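The Night Shift Gets a Second Pair of Hands

At 6 a.m. the packing room at Povau already hums, and Stellan Sandberg is grinning. He spent 20 years lifting trays onto the line here, and his shoulders can tell you about every one of them. Now he teaches the lifting instead – and he loves it!

The system, called Zevum, learns from people. Packers guide a gripper through a move, over and over, until the software gets the idea. Sandberg's crew of eight recorded 192 runs in November alone, and they argue about technique the way other people argue about hockey. Grab the corner or the long side? Come in low or from above?

"I never thought anyone would ask me how I pick up a tray," he says. "I had a lot to say."

Nobody lost a job, says plant manager Alvar Lindholm, but plenty of jobs changed. Pay went up for the trainers, and the heavy end of the shift got shorter. 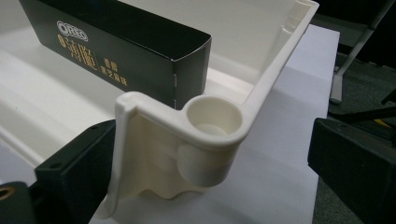 Gripper fingers on either side of a tray corner, with a box of Oreo thins inside.

Next on Sandberg's list are bags, and he can't wait. Bags flop.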